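Workshop notebook -- February, late afternoon
2 min read

Sourdough starter log, continued. The Galtum jar is alive!! I had written it off after last month (gray liquid on top, smelled like nail polish remover) but I poured that off, kept one spoonful from the bottom and fed it rye, and by lunch it had climbed past the rubber band. Rye is magic. Getachew says it's only the extra bran and I should calm down. I will not calm down.

Feeding now goes like this: 30 g starter, 60 g flour, 60 g water, stir hard, lid on loose. Same spoon every time so I stop second-guessing the scale.

The temperature log has moved to the shared folder under "starter". Please type your numbers in there and stop writing them on the flour bags -- I recycled two days of data that way.
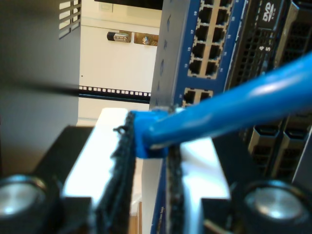

Blue cable, switch end.

Back to the jars. The Hughes jar (all white flour) is slower but smells wonderful, like yogurt and green apples. It peaked at 9 hours, where Galtum was already sinking. I think that makes Hughes the better one for an overnight dough, and Galtum the one for days when somebody decides at breakfast that they want bread by dinner. Zulema wants to mix the two. I'd like one more week of clean numbers first, then yes, absolutely, let's make a monster.

Flour: the Rodbridge whole wheat came in a coarser grind than the last bag. It drinks more water and the dough felt tight until the second fold, then it relaxed all at once, lovely stuff to handle. Next time hold back the salt until after the rest and see if it loosens sooner. 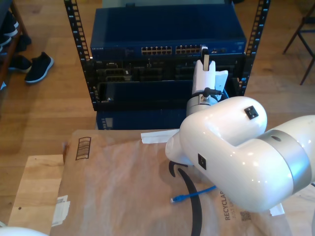
Baked two loaves from the Hughes jar. First one went in too early and tore along the side, dense near the bottom, still great toasted. Second one got an extra hour on the counter and opened up beautifully -- a proper ear, and that crackling noise when it came out of the oven! I stood there listening to it like a fool. Crumb is a bit gummy in the middle, so longer bake with the lid off.

Zulema's Skeninura loaf (her name, her recipe, toasted sesame and a little honey) beat both of mine. Need to get the amounts out of her before she forgets them again.

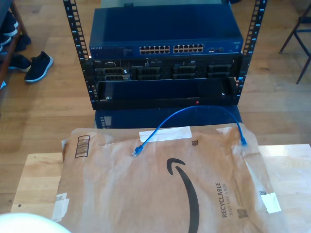
Still open:
- does the Galtum jar hold up in the fridge between feedings
- try the rice flour on the baskets, the last dough stuck badly
- ask Getachew for his lame back
- sharper blade either way

Hughes fed again at closing, Galtum gets its turn in the morning.

4 comments | 11 shares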